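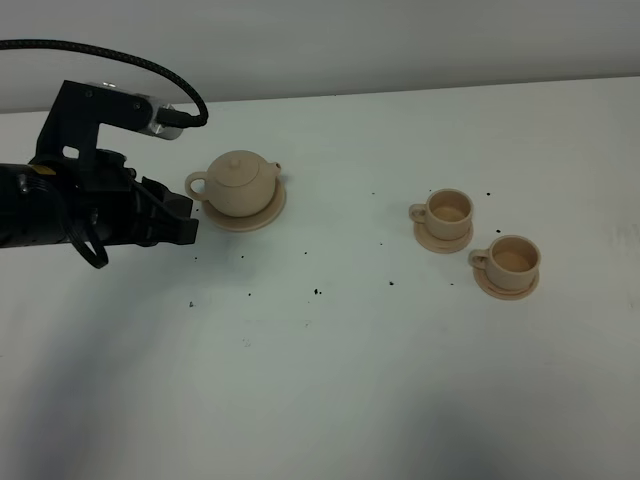

The first thing our testers at Mokura asked for was a planner that tells them why it said no, and they asked for it again every week until they got it. Fair enough! So I'm very happy to say that Dorix 2 is out today, and the "why" is in it.

CLEKWOOD, Thursday, December 15, 2022 - I run the planning team at Warraich, and I usually leave these announcements to people who write better than I do. This one I wanted to write myself.

Dorix is our grasp and motion planning software for robot arms. You give it the view from your depth sensor and tell it which object you want, and it picks a grasp and plans the path to get there. The old version was decent with boxes and bottles. Give it a teapot, though, with a handle on one side and a spout on the other and cups close by, and it would often just come back with "no plan found." Then you got to spend your afternoon guessing.

Dorix 2 keeps every grasp it turned down and tags each one with a plain reason: finger hits spout, wrist too close to table, cable bend too tight. Yes, cables count now. You can enter the slack and the smallest bend you'll allow, and the planner keeps to it all the way through the move (my favorite part of the release, and the one I argued for the longest).

We also rewrote how handles are treated. A loop is now an opening a finger can go through, where the old code filled it in as a solid lump. Matte, single-color dishes on a white table got a lot of our attention too, and the new edge settings for them are on by default.

Mokura has had the beta since July and sent us 31 bug reports, bless them. We closed all but 2, and those are listed in the release notes with workarounds.

Dorix 2 runs on the same computers as the last version, and your saved cells will open without changes. There are 6 sample projects in the download, tableware included. Current customers get the update free, and everyone else can ask for a trial through the Warraich website.

Press contact: Warraich press desk, Clekwood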